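Arkus releases Stirevov 9, a work-tracking tool for small teams with mixed workloads

November 1, 2023

Arkus today announced general availability of Stirevov 9, the new major version of its project and task management software. The release adds a configurable dependency model, a rewritten permissions layer and a reporting module that was previously sold separately under the name Moroz. Existing customers on hosted plans will be moved to the new version in stages. Customers who run the software on their own servers can download the installer from the customer portal.

Stirevov is used by teams that keep development tickets and general business tasks in the same system. In earlier versions each workspace had to be set up as either a ticket queue or a task board, and the choice could not be changed later. Version 9 removes this restriction. A workspace can now hold both types of item, with separate status lists and separate required fields for each.

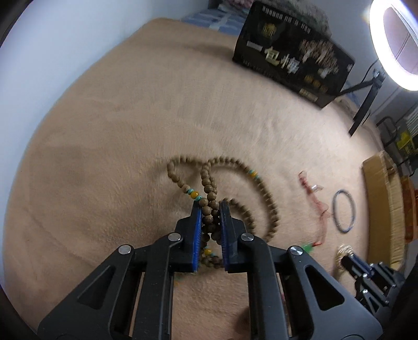 Item records have also been extended. Every item can carry up to 17 custom fields, compared with 13 in the previous version, and fields can be marked as inherited so that a sub-item takes its value from the parent. Attachments are now treated as records with their own fields. A small online shop, for example, can attach a product photograph of a string of brown wooden beads with turquoise and yellow accent beads, and store the bead colours as searchable values on the attachment. Searches across attachments follow the same permission rules as searches across items.

Dependencies between items can be set as blocking, advisory or date-linked. A blocking dependency prevents a status change until the earlier item is closed. An advisory dependency shows a notice and allows the change. A date-linked dependency moves the start date of the later item when the due date of the earlier one changes. Circular dependencies are rejected when the item is saved, and the error message lists the items involved.

"The old model had one kind of link and people used it for everything," said Oskari Hämäläinen, head of product at Arkus. "Support tickets showed us that a large share of links were only meant as a reminder. Those links were stopping work for no good purpose. We have split them up, and the import tool asks which type to apply." 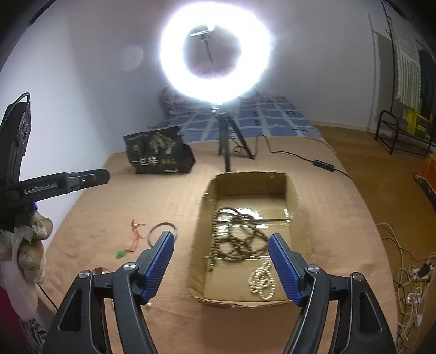 The import tool reads exports from earlier Stirevov versions and comma-separated files from other systems. It runs a trial pass first and produces a log of rows that would be changed or refused. No data is written until an administrator approves the log. Comments, time entries and closed items are carried over with their original dates. Saved filters which refer to a removed status are kept but switched off.

Permissions are now assigned by role at workspace, board or item level. The most specific setting applies. Guest accounts can comment and upload files but cannot change a status or see time entries. Changes to roles are written to an audit record, which can be exported.

The reporting module includes 86 standard reports covering workload, cycle time, overdue items and time recorded against estimate. Reports can be scheduled and sent by email as a spreadsheet or a PDF.

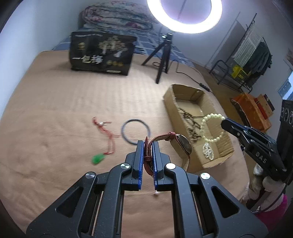 Watch with a reddish-brown textured strap, closed into a loop.

Stirevov 9 has been in limited release since May. One of the early users was Buvavwood, a furniture maker which runs its workshop orders and its website development in a single workspace.

"We had two tools and a spreadsheet between them," said Orest Skoryk, operations manager at Buvavwood. "The spreadsheet has gone. Setting up the roles took longer than we had planned, and we would advise others to draw them up on paper before starting the import."

Availability and support

Stirevov 9 is available now on all hosted plans and as a self-hosted package. The reporting module is included at no extra charge. Customers who hold a separate Moroz licence will have the unused part credited to their account. Version 8 will continue to receive security fixes for 13 months. The older interface for third-party integrations remains available during that period and will then be withdrawn.

Release notes, system requirements and the migration guide are published in the documentation section of the Arkus website.

About Arkus

Arkus develops work-tracking and reporting software for small and medium-sized organisations. Its products are Stirevov and Moroz.

Media enquiries: Arkus press office, via the contact form on the company website.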